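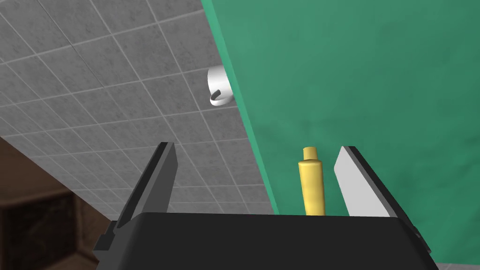
From the Grurik kitchen set: the yellow bottle between the open fingers, with the white mug further off by the edge of the green surface.

Trying out Grurik, by Archana Tripathi

Those of you who came to the open evening in April will remember that I promised to spend some proper time with Grurik, the simulation package from Dhillon, and report back before the group decided whether to pay for it. I'm sorry it has taken me so long (term got in the way, and then my laptop did), but I've now had it running on the workshop machine long enough to have opinions, and I know several of you at Gullbridge have been asking, so do put the kettle on, as I've rather a lot to say!

For anyone who missed that evening, Grurik is a set of ready-made rooms with a robot arm in them, all of it living on the computer. You choose a room, you choose what goes in it, you give the arm something to do, and it keeps a record of every go. The idea is that you can rehearse a task over and over before you book the real arm, which as we all know is a thing one has to plan one's life around. The rooms come in packs. I was sent the kitchen pack, which is the one most of us would use, and a smaller pack called Buvevmont that has shelves and storage rooms in it. I've hardly touched the second, so please don't take anything below as a verdict on it.

Getting it installed was easier than I'd feared. It took me one evening, and most of that was the download. The instructions are clear and written by somebody who has watched a person get stuck, with one exception, which is the page about graphics drivers. If you try it at home, skip ahead to the notes at the back of the guide and do what they say there first. Illia Vakulenko followed the driver page faithfully and ended up with a black window and a very cross afternoon.

Now, the part I liked best is the view from the arm itself. You look out over the top of the gripper with the two fingers reaching away from you, and after an hour or so I found I was leaning in my chair to see round them. In the bottle task there is a slim mustard-yellow bottle to pick up, and from where you're looking the gripper body hides the lower part of it, so you have to judge your height from other things. I found that maddening at first and then rather good for me! The pads on the fingers and the shadow on the green surface turned out to be the most useful guides I had, and once I'd learned to watch the shadow I stopped driving the gripper in at silly heights quite so often.

The fingers themselves behave well. They open and close evenly, they stop when they meet something, and if you nudge the bottle on your way in it rocks and sometimes goes over, very much as you'd expect. I did manage to get a mug wedged in a way that no mug has ever been wedged in my own kitchen, with one finger through the handle and the thing shivering like a wet dog, and I had to restart the task to get free. Tarun Gautam tells me handles are awkward in every simulator he has used. I still think it ought to be mentioned in the guide.

As for how it looks, it's handsome enough without being showy. The grey tiles have a nice speckle to them and the dark wood has some grain, and the light is soft and even wherever you go. I would have liked that last part to be a choice. Our real bench has a window at one end and gets a dreadful glare on it from mid-afternoon, and anything we train only on this gentle, cloudy-day sort of light is going to have a shock. There is a lighting setting in the menus, but in the version I was sent it made things brighter or dimmer all over and did nothing about where the light came from. I wrote to Dhillon to ask, and they replied very civilly that movable lamps are on their list. They didn't say when, and I didn't like to press.

I should say something about the recording, as that's what Sarla Yadav was most anxious to know. Each attempt is saved with the picture, the arm's movements and a mark for whether the task was completed, and you can throw away the bad ones afterwards or keep them in their own folder. The basic licence lets you keep 2000 attempts per project. That sounded like a great many to me until I left it running overnight on a simple practice script and came down to find I'd filled it. You can delete as you go, of course, or start another project, and moving attempts between projects is simple enough, if a bit tedious with the mouse. What I couldn't find was any way of writing a note against a single attempt. When I've had a go that failed in an interesting manner I want to say so there and then, and I ended up with a paper notebook beside the keyboard, which did at least give me somewhere to rest my tea.

Changing the objects about is a pleasure. You can drag them, or type in where you want them, or ask for them to be scattered afresh at the start of each attempt, and the scattering can be kept to one patch if you don't want to be chasing things to the far end. The bottle and the mug are the ones I used most. Bringing in your own objects is possible on the basic licence too, though you'll need a model made up in the right format, and my first effort (a butter dish, don't ask) fell straight through the surface and was never seen again. Adhiambo Mwakalinga sorted it out for me in no time by giving it a proper solid shape for the collisions. She has kindly written up the steps, and there's a copy in the shared folder and another pinned by the sink.

So, to money. The basic licence is £150 for the year and covers one machine. The group licence is £400, covers every machine in the workshop, takes away the limit on attempts and includes both packs of rooms. There's a trial that costs nothing and lasts a month, with the kitchen only. Neither price includes help by telephone, but questions sent by email were answered the next working day each time I tried, and by a person who had read them.

My own feeling is that we should take the group licence for a year and see how much it's used. I went in half expecting to recommend the cheaper one, and I changed my mind when I saw how quickly the recordings filled up, and also when I thought about the queue there would be for the one machine. I wouldn't want anybody to think it will do away with time on the real arm. I tried moving my bottle routine across and it needed a good deal of coaxing, chiefly over the height of the approach, which had been fine on screen and was plainly too low on our bench. But I arrived at the bench knowing what I wanted to try, and I used my slot for trying it, and I can't say that of many slots I've had this year.

Illia is less keen than I am, and asked me to say so. He'd sooner see the money go towards new pads for the real gripper, and he'd like us to wait until the lamps can be moved. I think he has a fair point about the lamps. We've agreed to disagree about the pads.

If you'd like to make up your own mind, Grurik will be set up on the workshop machine this Friday from half past six, and I'll be there to help you find your way round the menus. Bring an object model if you've got one and we'll see if we can stop it falling through the floor. Anyone who can't come but wants a say should drop me a line or leave a note in my pigeonhole, and please put your name on it, as last time I had a very strongly worded one and have no idea whom to thank.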